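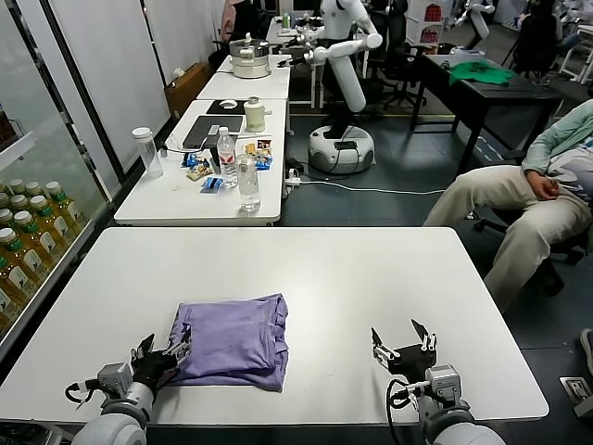 How long does it take to teach a robot to fold a T-shirt? Longer than it takes to teach a teenager, though the robot leaves fewer of them on the bathroom floor.

Print this item
E-mail to a colleague

15/04/2018

Those of you who have walked past the Koldale end of the building lately will know that the laundry work is well under way. Those of you who have been asked to bring in old T-shirts will know it too, and we would like to say that the bag is now full and the one with the curry down it has been returned to its owner's desk.

The idea is simple enough to explain to a visitor in the lift. You sit down, you take hold of the two hand controllers, and the arms do what your hands do, a fraction later and with much less grace. Everything you do is recorded: where the arms went, when the grippers closed, what the cameras saw. Do it enough times and the software starts to find a pattern in it. The pattern it finds is you, bad habits included.

Marcela Jireš has been running the sessions and has by some distance the best hands in the team. Her record stands at 107 clean folds in a day, clean meaning that the shirt ended up in a rectangle and no one said a word you couldn't print here. A new operator can expect to manage up to 20, and will go home afterwards and find themselves reaching for a mug as if it might be fragile, explosive or both.

The trouble is the first corner. A person picking up a shirt feels the edge of the cloth between finger and thumb and knows at once whether they have one layer or two. The operator feels nothing at all. You bring the fingertips down to the table, nudge them under the hem, close, lift, and find out. Quite often you have lifted the entire shirt. Marcela's advice is to come in low and almost flat, park the other gripper well clear until it is wanted, and stop breathing. The last part is not in the written guide.

We did try the other method first, and people still ask about it, so for the record: yes, you can stand beside the thing and push the arms about by hand. It is quick to learn and rather companionable, like teaching someone to dance. It also puts your own elbows in front of the cameras, and moving both arms at once through a fold needs either two people who get on very well or one with a much wider reach than anybody on our payroll. Guiding by hand has been kept for the Bolger job, where there is one arm, one lid and no cloth whatever.

Hường Trịnh looks after what happens to the recordings once the rest of us have gone home. There are 3424 of them on the Wadus server as of this issue, and she has watched a good deal more of them than is healthy. Her view is that we are all too neat. Everyone lays the shirt out nicely before they start, smooths it, squares it up to the edge of the table and then produces a lovely fold, and the machine duly learns to fold shirts that are already most of the way there. Give it one in a heap and it sulks.

So the rules have changed. From now on shirts are to be dropped, from standing height, and folded from wherever they land. Operators are also asked to leave their mistakes in. If you miss the corner, go back and get it, and let the recording run. A demonstration with a fumble and a recovery is worth more to Hường than a perfect one, a sentence that several of us would like to have in writing before our appraisals. The only ones to throw away are those where you stopped halfway to talk to somebody, and she can tell.

A few dull matters. Sessions are limited to 15 folds before a break, and the break is for your wrists as much as your temper. Sleeves go in first, left then right, every time, even if your mother did it differently. Long sleeves are not being attempted until May, when the new fingertips are due from Olladix, and fitted sheets are not being attempted at all — the request has been received from four separate people and the answer is the same for each of them. Please note which shirt you used in the log by its number and not by its slogan.

If you'd like a turn, put your name down with Marcela. No experience is needed and there is some evidence that it doesn't help. Two of our most practised gamers signed up expecting to sail through and were beaten on their first afternoon by a colleague from accounts who knits. She has been asked back. The gamers have been given the odd socks.

Hường would also like the person who has been labelling their recordings "final", "final2" and "final really" to come and see her.

Print this item
E-mail to a colleague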